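Pesquisar no caderno Buscar

Caderno da oficina: o letreiro do café, simulação

Quinta-feira, 5 de setembro de 2019
Por: bancada de simulação, projeto Stido 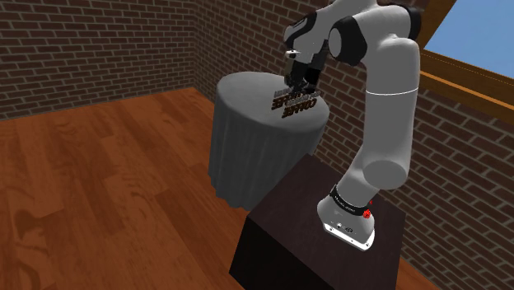
Braço no pedestal, garra aberta sobre as letras menores. COFFEE lido por trás.

Rodamos 100 tentativas de pegar as letras pequenas e recolocar na mesa redonda. 81 boas. Em 9 a garra fechou no vazio, em 7 levou duas letras juntas, e as restantes estão no log com a etiqueta "ver depois", que todos sabemos o que quer dizer.

A toalha continua sendo corpo rígido. Fica bonita, cai em dobras, e não enruga nem que se bata nela. No salão da Hatico a toalha enruga só de alguém olhar. Anotar no relatório antes que a Mesalov compre o braço com base nos 81.

Conversa de ontem com o pessoal do salão: hoje quem abre a casa monta as mesas e arruma o letreiro, uma coisa depois da outra, com o café na mão. Com o braço, a mesma pessoa vai conferir se ele arrumou, chamar alguém quando não arrumou e preencher a ficha de ocorrência. A ficha tem duas páginas. Perguntaram se o café na mão continua permitido dentro da área do braço. Não continua. Foi a única parte da apresentação que gerou debate.

Pediram também que o turno da manhã aprenda a parar e religar o braço sem telefonar para cá. Concordo, e não só porque o telefone é o meu.

Pendências:
- afastar as duas fileiras menores, estão coladas demais
- trocar a toalha por malha deformável (terceira vez que escrevo isto)
- rever a ficha, uma página
- repetir tudo com a mesa da filial Võ

Contato: oficina Stido | © 2019 Mesalov | Voltar ao topo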